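Robot packing at our Ludlow takeaway counter: your questions

I'm Skye Swanson and I look after the packing team. People keep stopping me in the corridor, so I've put my answers in one place.

Will the arms take my job?
No. Five of us packed takeaway orders before and five of us still do. What's changed is that the pair of arms gets the bag, the cups and the carriers, and we get the awkward orders and the customers.

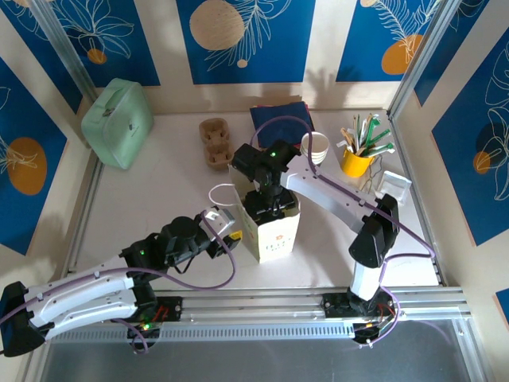 I was nervous too, by the way! My first week I hovered over it like a new parent, and Lorna Mackay had to send me off for a cuppa.

What does it find hard?
Anything round that rolls or lies on its side, so cups and tumblers mostly. Straws and stirrers are fiddly as well (they're fiddly for me, to be fair).

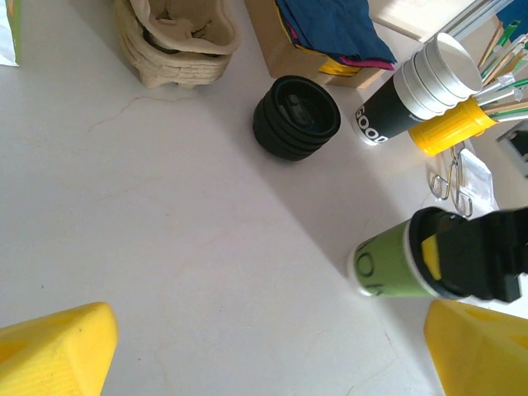 Do I need training?
Yes, two short sessions with Lorna. You'll learn how to pause the arms, how to lay out the table and what to do when a grip slips. Lids get a whole chunk of session two, and I'd bring a biscuit. 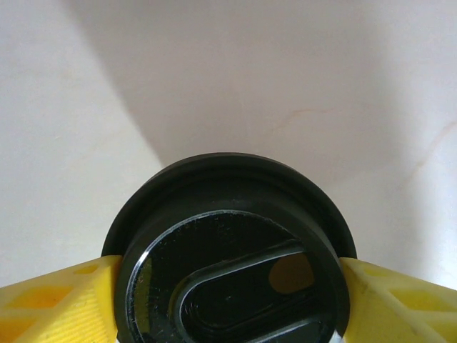 Page last changed: December 2025

Has my pay or rota changed?
Pay hasn't. The rota has a bit: one of us now sets out the table at the start of each shift, and we swap that round so it's fair.

Can I stop it if I don't like what it's doing?
Please do! Carriers can get nudged out of place, and I'd much sooner you paused it and straightened things up.

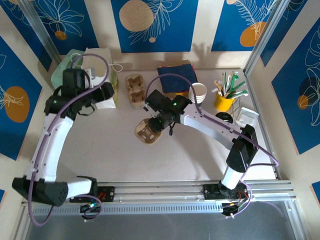 You won't get told off for a pause. I log them all and pass them to Paterson, who look after the software, and they're glad of them. Anything else, come and find me or Lorna.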